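Okay so the great craft table clear-out has begun and I already regret telling people about it 😅

Background: everything in our house that has no home ends up on the white table. Scissors, play food, stuff the kids carried in from the back room in January and never carried out again. I gave myself 50 minutes and a big mug of tea to sort it.

Rule one, which I stole from a library book – pick up each thing once and decide. No "maybe" pile. I have lived with a maybe pile for years and it only ever gets taller.

Rule two is that play food goes with play food. Sounds obvious, but I've found bits of the Trumby picnic set in my sock drawer, in the car, and in a gumboot!

So the fruit is first. There's a strawberry and a slice of orange to go in the fruit tub, and the scissors go back up on the hook where small hands can't get at them.

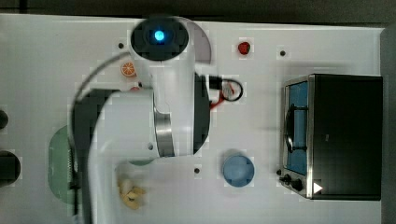 Sneha Sisodia replied straight away that I should keep the orange slice out, as hers are mad for anything that looks like it's been cut, and a whole pretend orange never gets a second glance at their place. She also reckons scissors want a drawer with a catch on it, never a hook, and that I'll thank her later.

Fair call on the drawer. Ours has no catch and sticks when it's humid, so the hook wins for now, but I've put a catch on the shopping list.

The tubs are the Zarneo ones with the clip lids, by the way, a few people asked. I bought 10 in the sale and have used four. They stack really well but the lids are a pain if you've got cold fingers.

Labels next. My eldest wants to draw them all herself in her favourite colour (purple, on everything, forever) and who am I to argue. The fruit one looks a bit like a potato. It's going on the tub anyway.

Tea's gone cold, I'm well past my 50 minutes and I haven't even looked at the textas. Might do those after dinner – if anyone has a good way to test which ones have dried out without drawing on 800 bits of paper, please tell me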